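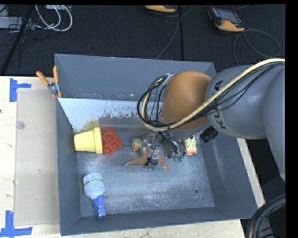

Der Greifer über der grauen Kiste, links am Rand die Klemme mit den orangen Griffen.

Besuch in der Gemeinschaftswerkstatt Tomidel

Dezember 2021 | von der Redaktion Werkstattreisen

Drucken | Als E-Mail senden

Schon im Oktober wollten wir nach Tomidel fahren, aber damals war die Werkstatt wegen einer neuen Heizung geschlossen. Nun hat es geklappt. Vom Bahnhof geht man zwanzig Minuten, zuerst am Kanal entlang und dann durch den Hof einer früheren Druckerei. Die Klingel ist mit »Nerow« beschriftet. So heißt der Verein, dem die Räume seit drei Jahren gehören.

Im Erdgeschoss stehen die Drehbank und die Sägen. Wir wollten aber in den ersten Stock, wo die Gruppe Sivero an ihrem Greifer baut. Der Arm ist von KUKA und wurde gebraucht gekauft, alles am vorderen Ende ist eigene Arbeit. Die Aufgabe klingt bescheiden: Der Arm soll aus einer Kiste Spielzeug herausnehmen, ein Teil nach dem anderen, ohne dass jemand die Teile vorher ordnet. In der Kiste lagen bei unserem Besuch unter anderem eine gelbe Ente, ein roter Klotz und ein hellgelber Becher in der Form eines Blumentopfes.

Man hat mir erklärt, dass der Becher schwieriger ist, als ich dachte. Wenn er auf der Seite liegt, rollt er bei der kleinsten Berührung fort, und nahe an der Wand kommt der Greifer nicht gut darunter. Die Ente macht weniger Mühe. In einem Heft werden alle Versuche mit Bleistift eingetragen. Bis zu diesem Tag waren es 791 Versuche, davon 229 mit dem neuen Greifer. Die Kiste selbst hat schon viele Kratzer am Boden.

Lange haben wir über Kabel gesprochen. Sie laufen außen am Arm und brauchen eine Schlaufe, damit sie bei einer Drehung nicht spannen. Die erste Schlaufe war zu kurz und hat einen Stecker abgerissen. Für die Teile des Greifers hat die Gruppe bisher 674 Euro ausgegeben, der Arm ist darin nicht enthalten. Das blaue Klebeband auf dem Tisch hat mir auch gefallen, in meiner eigenen Werkstatt benutze ich das gleiche.

Nach der Vorführung gab es Kaffee in der Küche und eine Diskussion, ob man die Steuerung Coutinho, ein Programm aus dem eigenen Kreis, öffentlich machen soll. Die Meinungen waren geteilt. Ich habe nicht alles verstanden, es wurde schnell und im Dialekt gesprochen.

Wer hinfahren möchte, soll sich vorher anmelden und feste Schuhe tragen. Die Treppe in den ersten Stock ist steil, einen Aufzug gibt es nicht. Der Eintritt ist frei, eine Spendendose steht neben der Kaffeemaschine.

Abgelegt unter: Werkstattbesuche, Robotik, Selbstbau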